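Organización de espacios domésticos reducidos
Apuntes de la unidad 7: el rincón mixto de trabajo y cocina

7.1 Planteamiento

Se entiende por rincón mixto toda superficie que alterna dos usos incompatibles en el mismo plano: escritura o trabajo con portátil, por un lado, y preparación o consumo de alimentos, por otro. El criterio de diseño es la separación en altura. El plano horizontal se reserva para la tarea en curso y todo lo demás se asigna a un nivel fijo.

Se distinguen tres niveles:

Nivel A: superficie de trabajo. Solo objetos en uso.
Nivel B: estantería de sobremesa, con una o dos baldas. Papel, libros y equipo electrónico en reposo.
Nivel C: elementos fijados a pared (bandejas, cestas, escurridores). Menaje y alimentos envasados.

El procedimiento Kemholm, que se sigue en este curso, obliga a clasificar cada objeto por nivel antes de moverlo. La clasificación se anota en la ficha Plimmont, una línea por objeto.

7.2 Lectura del estado inicial
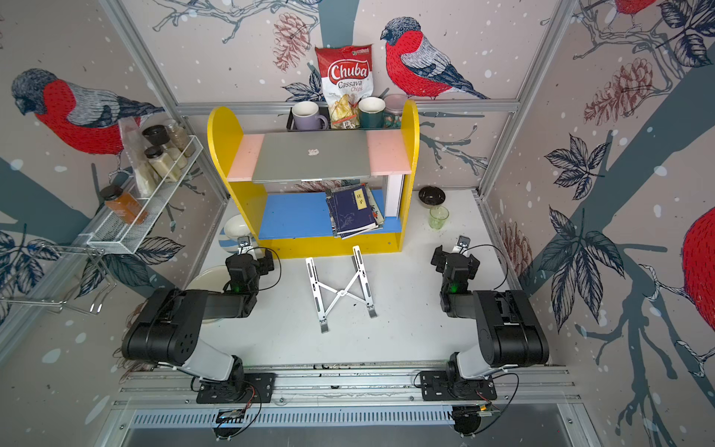

La lectura se hace de arriba abajo y sin tocar nada. Se anota primero lo que ya ocupa su nivel y después lo desplazado. En el nivel C, la bandeja negra del fondo agrupa tazas, una bolsa de chips de yuca y un tarro con tapa rosa; la cesta de alambre de la izquierda concentra los tarros de tapa negra. Ambas asignaciones son correctas. El portátil cerrado sobre las tablas rosas y los libros en la balda azul corresponden al nivel B. El trabajo pendiente está en el nivel A: un cuenco de rayas azules volcado, un plato crema, un cuenco negro, un vaso verde pálido y el soporte plegado del portátil.

El orden de retirada es el siguiente:

1. Vajilla volcada o inestable.
2. Vajilla estable, de mayor a menor diámetro.
3. Vidrio.
4. Accesorios metálicos.

La vajilla pasa al escurridor de pared. El vidrio se traslada por separado, nunca apilado dentro de un cuenco. El soporte plegado se guarda en el nivel B, paralelo a la balda — si no cabe, se admite el canto de la mesa.

7.3 Equipo electrónico

El portátil puede guardarse tumbado o de canto. La posición tumbada ocupa más balda y anula la superficie que queda debajo; la de canto exige apoyo lateral por ambas caras. En baldas de tipo Trondine, con una profundidad útil de 385 mm, las dos opciones son viables.
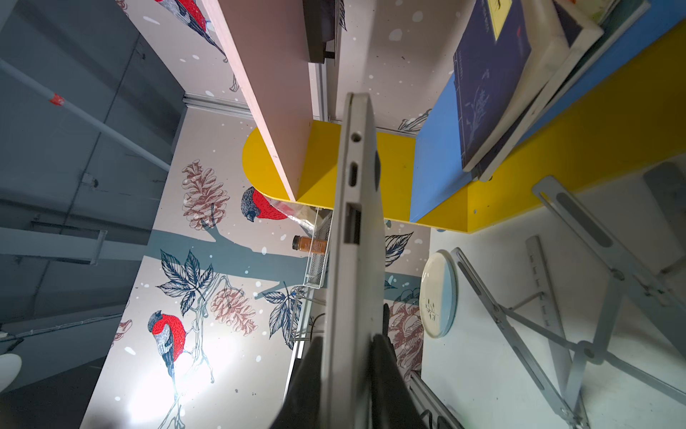 Para la posición de canto se decide antes qué lado queda accesible. La regla Sorensen establece que el lado de conexiones se orienta hacia el usuario y que ningún conector soporta el peso del equipo. En un lateral con toma de auriculares, USB-C y USB-A alineados, apoyar el equipo sobre ese canto contraviene la regla. Conviene comprobar también la vecindad: un libro grueso con páginas que sobresalen, como el blanco situado tras el azul marino, no sirve de apoyo lateral y debe alinearse primero.

Holgura mínima entre el portátil y el objeto contiguo: 12 mm por cara. Con el equipo en carga se prefiere la posición tumbada, sin papel encima.

7.4 Ejercicio

Elabore la ficha Plimmont de un rincón mixto propio. Indique nivel actual, nivel asignado y orden de retirada de cada objeto. Señale aparte los envases de alimento abiertos, que se tratan en la unidad siguiente. La tabla de holguras completa figura en la página 79 del cuaderno de prácticas.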